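3.2 Gripper setup and upkeep

Each hand-held gripper was set up in the lab before it went out to a home. The body holds two round sensors on its face and a pair of yellow fingers above them. The fingers are printed parts, and they are the parts that wear. We kept a spare pair in each Joler case, along with a hex key, a lint-free cloth and a card listing the checks in order.

The operator wiped both sensor windows first, then closed the fingers by hand and looked for a gap at the tips. If one finger sat forward of the other, the two mounting screws were backed off, the fingers were pressed together against a flat edge, and the screws were tightened again. The stroke was then zeroed in the Somlow software with the fingers fully closed.
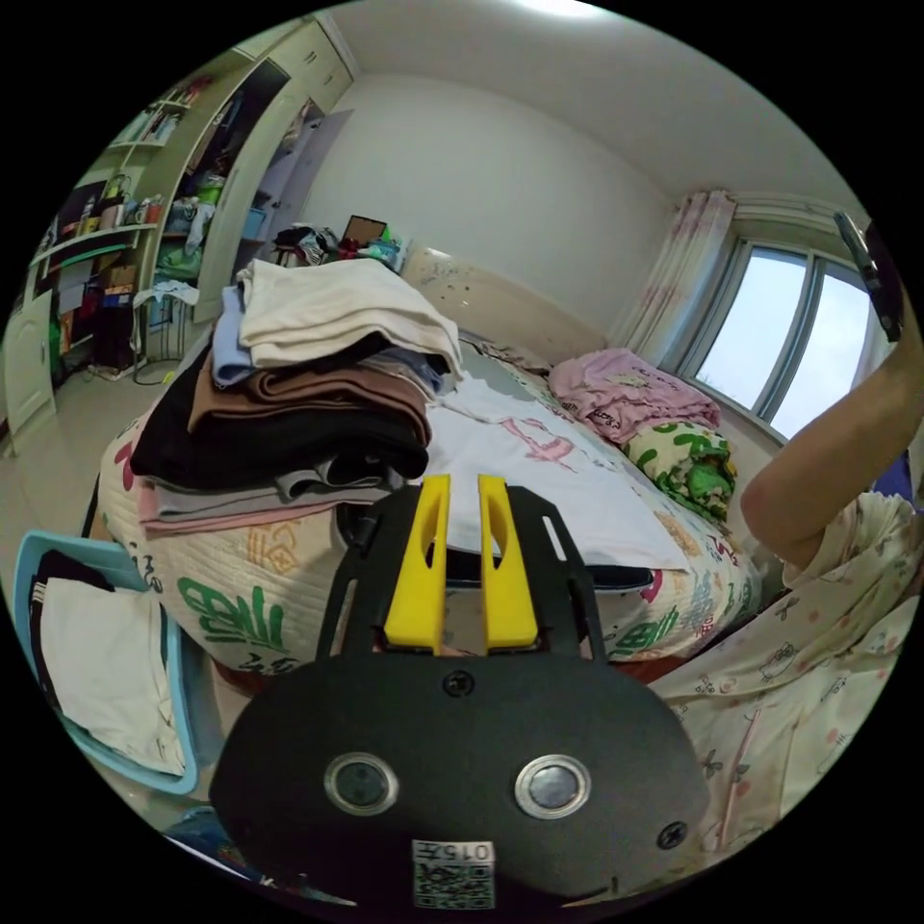 Clothing placed more strain on the fingers than the kitchen tasks in Section 3.1. Knit fabric slides when the grip is light, so operators tended to squeeze hard, and over time this bent the finger mount outward. In December we changed the clothing routine so that the closing check was repeated after every 12 folds. A stroke reading more than 2 mm off zero meant that the unit had to be zeroed again before the next fold. Folds recorded since the last good check were marked in the log and left out of training.

Thin fabric caused a second problem. A single layer between the fingers gives a stroke reading very close to that of an empty grip, and the Belmonte controller first treated the two as the same. Nuanchan Yimyam lowered the threshold and added a short hold time, after which most single-layer grasps were labeled correctly.
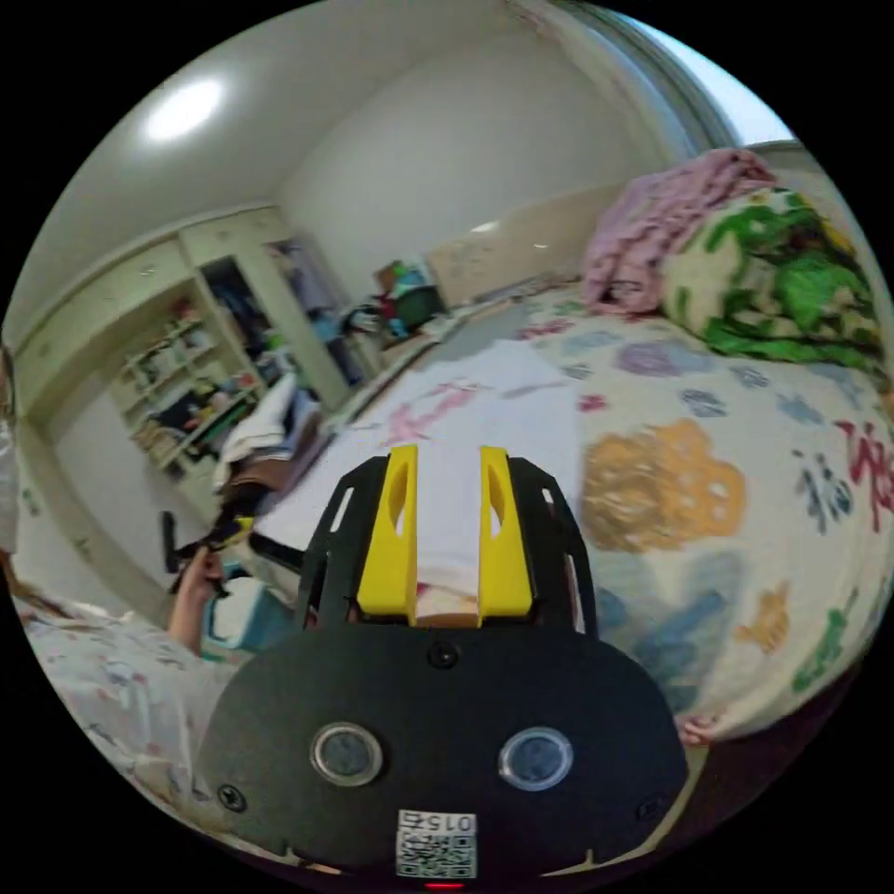

Lint was the most common cause of a service call. It collected in the slots and at the base of the fingers, where it kept them from closing all the way. Brushing out the slots at the end of a session was enough in most cases. The fingers themselves were replaced after some 100 hours of use, or sooner if a tip had cracked. Units that still failed the closing check with new fingers were returned to Todiso for a new mount.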